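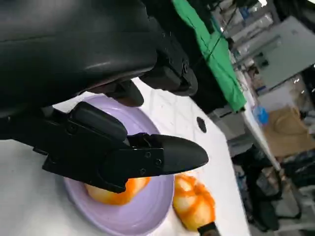

Table-setting materials: round lavender plate with an orange and yellow piece on it, and a ribbed orange and cream piece to its right.

Progress Report to the Salcedo Fund
Birnby Table Skills Materials, Second Reporting Period
Submitted by Ignacio Cordero, Program Manager

1. Purpose of the grant

The Fund's award supports the purchase, sorting and lending of table-setting materials for use in daily living classes. The materials consist of plates, bowls, cups and model foods, together with printed activity cards. They are intended for adult learners who are practicing setting a place, serving a portion and clearing a table. This report covers the work completed since the first report and the use of funds through the end of November.

2. Materials acquired

The collection now stands at 95 items, all of which have been entered in the Birnby lending list. The plates were bought in plain, pale colors with a raised rim. Instructors had asked for a rim in the first period after several learners had difficulty keeping items on the flat plates then in use. Lavender was selected for the main set on the ground that it can be told apart easily from a white tabletop and does not compete with the colors of the food pieces.

Model foods were ordered in two lots. The first lot was received complete. The second was delivered short by 7 pieces, and the supplier has agreed to send the remainder at no further charge. No payment has been released for the missing pieces.

3. Use in classes

The materials were used in 22 class sessions at the Barkum site. The standard activity begins with one plate and two food pieces. The learner is asked to place one piece on the plate and leave the other on the table, and then to exchange them. Later activities add a cup, a second plate and a spoken or printed request, such as "one orange piece, please."

Instructors report that the single-plate activity is well understood and can usually be completed without prompting by the end of a session. The exchange step takes longer. Several learners prefer to put both pieces on the plate, and the activity card has been reworded to make the request clearer.

4. Matters arising

Identification of the model foods has been less consistent than expected. The ribbed orange and cream piece has been called a pumpkin by some learners and a peach by others, and instructors have not agreed on a name for it either. The smoother orange and yellow piece is generally taken to be a peach. Where both are used in the same activity, a request for "the peach" can reasonably be answered with either one.

Two measures have been adopted. Activity cards now refer to the ribbed piece by its shape, and sets issued for naming practice no longer contain both pieces. For placing and clearing practice the pair is still issued together, as the names do not affect the task.

Storage also requires attention. The plates stack well, but the food pieces are kept in open trays and are returned to the wrong set with some frequency. Divided trays have been priced.

5. Expenditure

Spending in this period came to around $4,000, charged to the materials and printing lines. The printing line is slightly over its planned level on account of the revised cards. The difference can be met from the delivery line, and no change to the total award is requested. A full statement is attached as Schedule A.

6. Work planned for the next period

Receipt and listing of the outstanding food pieces.
Purchase of divided storage trays, subject to the Fund's approval under the materials line.
Reprinting of the naming cards with the agreed wording.
Introduction of the two-plate activity to the evening group at Barkum.

The Fund's written response on the storage trays is requested before the next order is placed. Questions concerning Schedule A may be directed to Mr. Cordero at the Birnby office.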